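[skiditz-manip] Re: segment boundaries in the utensil set
From: Consuelo Lozano
To: skiditz-manip
November 2021

All,

Results for the boundary relabeling are in, and they change my view of what went wrong with the first Trundura policy. I answer Dela's message further down. The numbers come first, then the method, so that people who only want the numbers can stop early.

1. Data

The set is 265 demonstrations of one task: take mixed utensils off a table and put them upright in a two-compartment holder. Demonstrations were recorded with hand-held grippers, two operators for the paired episodes and one for the rest. Each episode starts from a pile on a patterned cloth. Chopsticks cross each other and the spoons at arbitrary angles, and some handles are under others. We kept the pattern on the cloth on purpose. A plain white sheet made the feature tracker look better than it is, and the February set suffers from that.

An episode is counted as complete when every utensil is in a compartment and all fingers are open. Incomplete episodes stay in the training split but are cut at the last valid release. They are flagged in the index with a trailing x.
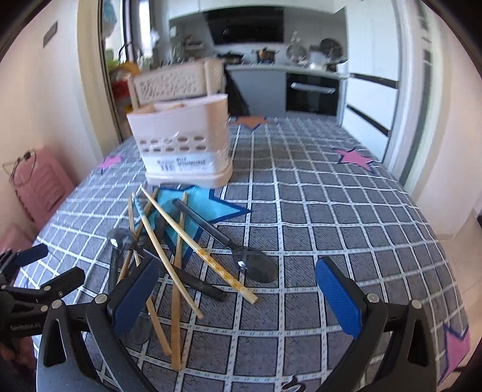 2. Where the old labels fail

The old pipeline placed a boundary wherever jaw width crossed a fixed threshold. This works for spoons, whose handles hold the jaws far enough apart to show a clear plateau. A chopstick is thin enough that the closed-on-object width and the closed-on-nothing width overlap within encoder noise. In 90 episodes at least one chopstick grasp was labeled as an empty close, and the segment that followed was merged with the approach to the next object.

The merged segments are long and contain two different behaviors: carry and insert, then return and reach. The policy trained on them learned an average of the two. On the arm it would move toward the holder, slow down short of it, and drift back toward the pile. We had put this down to camera calibration and spent two weeks on the wrong thing.

Insertion is the other weak point. With other utensils already standing in a compartment, the tip of the new one may touch a neighbor before it gets below the rim. The operator then backs off slightly and tries again. Under the old rule a retry never produces a boundary, as the jaws stay closed throughout.

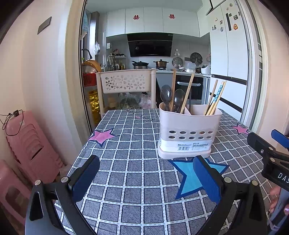

Dela Appiah wrote:
> I am not convinced that the threshold is the problem. If you take the
> wrist velocity minima instead of jaw width you get most of the missed
> grasps back without any new model. My worry is different. In the
> paired episodes the two grippers are labeled independently, so a
> pause by one operator while the other works is read as a boundary.
> That will inflate the segment count, and I would expect it to hurt
> more than the merged segments do. Has anyone run the ablation with
> the second gripper masked out? Also, please say which Bangash release
> you used. The clock alignment changed between releases and I cannot
> reproduce your offsets.

Taking these in order.

Velocity minima: yes, they recover most of the missed grasps. They also fire on every retry and on every hesitation over the pile. For training I can live with extra boundaries at retries. Hesitations are harder. An operator deciding which chopstick to take next looks the same in wrist velocity as an operator closing on one.

The relabeling therefore uses three signals together: wrist velocity, jaw width, and the motion of image features between the pads. The last one matters most. If the jaws hold something, the features between the pads move with the gripper. If they hold nothing, those features move with the table. The test is a ratio of residuals under the two motion models, computed over a window of 17 frames. A window shorter than that is too noisy over the cloth, where the grid lines repeat and the tracker jumps from one line to the next. 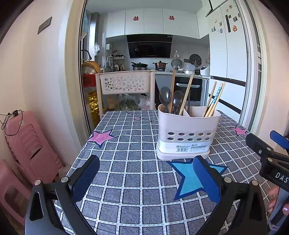 The window length was chosen on the training split only. I tried it again with the held-out episodes included and the minimum did not move, so I left it alone.

Paired episodes: Dela is right that independent labeling reads a pause as a boundary. I now accept a boundary on a stationary gripper only if its own jaw width changes inside the window. With the second gripper masked out of the image entirely, the policy gets slightly worse at insertion and is unchanged at grasping. I read this as the second gripper giving a usable cue about which compartment is in use, but the difference is small and I would not put it in a paper.

Bangash: the current release for all of it. The offsets in the old index were written with the previous one and should be discarded. The script that regenerates them is in the Dillum repository under tools/realign.

3. Open problem

Thin objects seen along their own length. When a chopstick is held upright between the pads, nearly all of its visible edge is parallel to the direction of lift. Features slide along the edge, and the ratio becomes unreliable - it can favor the table model during a good grasp. Printed characters on the stick help where there are any. Plain sticks give the tracker nothing to hold on to.
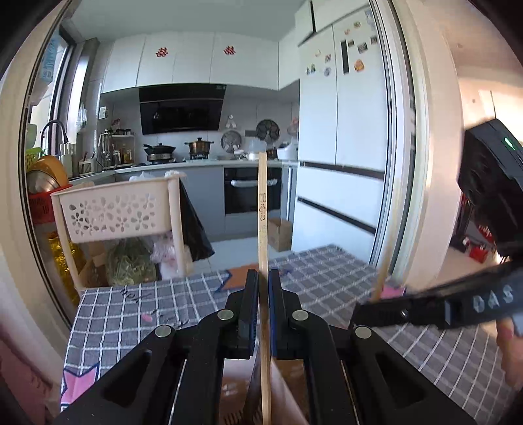 Fig. 4. Chopstick between the pads of one gripper; second gripper at right.

My current workaround is to fall back to velocity and jaw width whenever the dominant edge direction is within a set angle of the wrist motion. It is crude, and the angle was tuned by hand. If anyone has a better test that does not need a new sensor, I would like to see it before the labels are frozen.

Dela, the masked run and its config are on the shared drive next to the unmasked one. Please check my reading of the insertion numbers.

Consuelo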